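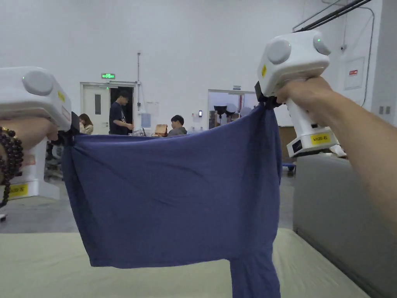
Week 4: Writing about where we eat

Welcome back, everyone, and thank you for the lovely pile of homework you left me. I read all of it over two evenings with a pot of tea, and I came away very hungry indeed. These notes cover what we talked about in class, with a few bits I ran out of time for (sorry, the soup discussion got away from me again).

Getting the reader through the door

Most of you began with the address, then the parking, then the weather, and by the time we sat down I had forgotten which restaurant it was. Try starting at the table. One of the pieces on the Sutherland noodle bar opened with the writer burning her tongue on the broth, and I was with her straight away! The address can go at the bottom, along with the opening hours and whether they take cards.

The word "delicious"

I'm not banning it. I used it myself at lunch. But it tells me you were pleased and very little else, so when you catch yourself writing it, stop and ask what your mouth was doing. Was the crust crackly or chewy? Did the lemon come first or last? If you can't remember, go back and order it again (the best homework I have ever set, I think). 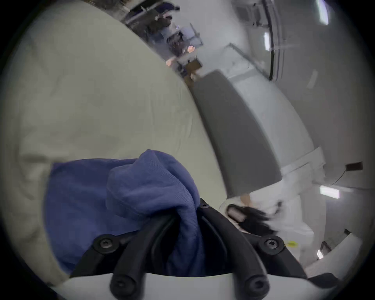 Blue knit fabric held in a gripper, close up.

Prices and portions

Do put prices in. Readers want them, and they forgive a great deal in a review that tells them what the pie costs. Write down what you paid on the day and mention the month, as menus change. If two of you shared a starter, say so, or the total will look odd.

Our reading for this week was the long review of the Lindasia on page 70 of the course pack, and the much shorter one of the same place on page 77. The long one runs to 2,093 words and the short one to 238. Several of you liked the short one better, and I can see why, though I do have a soft spot for the wandering paragraph on dumplings. Notice that both writers mention the slow service, but the short one gets it done in half a sentence and moves along to the pudding.

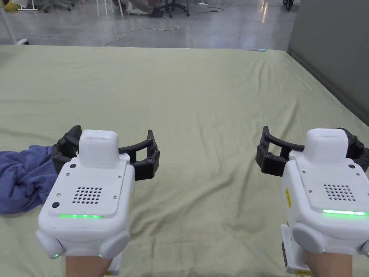

Being fair is the other thing we kept coming back to. One cold plate of chips on one busy evening is worth mentioning, but it is one plate, and a small kitchen may have been having a dreadful night. Say when you went and how full it was. If you know the owner, or were given a free coffee, tell the reader that too, early on and without fuss.

For next time

Please visit somewhere you have never eaten before. The Barkmont café is cheap and easy to reach by bus if you are stuck for ideas, and a bakery or a market stall counts just as well. Take notes while you are there, even scrappy ones on a napkin. Then write one page, beginning at the table, with at least two prices and one thing you didn't enjoy. Bring a printed copy, as we'll be swapping and scribbling on each other's.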